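4. Setting Up the Collapsible Dish Rack

This section covers opening, placing and loading the rack. Read it through once before the first use. For folding and storage, see Section 5.

4.1 Choosing a Surface

1. Use a flat, level table or counter. Round tables are suitable as long as all the feet stand fully on the top.

2. Clear the surface of cables, phones and small loose items within the footprint of the rack.

3. Wipe the surface dry. Varnished wood marks easily if water stands on it.

CAUTION: Do not set the rack on a stove, a radiator or any surface that is still warm. Silicone softens slightly with heat and the side walls may lean.

4.2 Opening the Rack

1. Place the folded rack on the table, feet down.

2. Hold the rim at one end and press the base down with your free hand until the pleats open.

3. Repeat at the other end. The side walls should stand straight, with no pleat still tucked under.

4. Turn the rack so that the slotted utensil section is on the side you reach with your working hand. Round items such as a teapot go in the main section, with the utensil slots left clear.
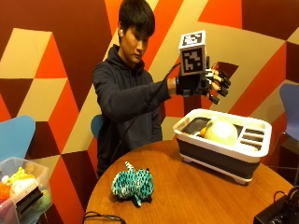

4.3 Loading

1. Load the heaviest item first and keep it near the center.

2. Stand plates on edge. Cups and bowls go rim down.

3. Put knives in the utensil slots with the blades pointing down.

4. Keep soft items - plush toys, knitted pieces, cloths - off the rack and away from the area where it drains. Toys that share the table should be returned to their bin before wet dishes are loaded.

NOTE: Toy food and toy tableware may be loaded in the same way as real dishes. Light pieces tend to tip over, so place them against a side wall.

4.4 Checking Stability

1. Press lightly on each corner of the rim. The rack should not rock.

2. If it rocks, unload it, fold it and repeat 4.2.

3. Check that items near the rim of the table have not been pushed outward. Move anything breakable at least 2 inches in from the edge.
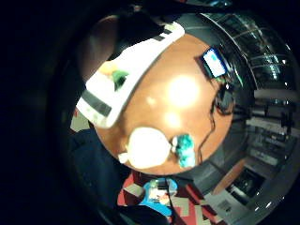 Can the rack be folded with dishes still in it?

Remove everything first, including utensils. A loaded rack folds unevenly, and the pleats can pinch small items against the base.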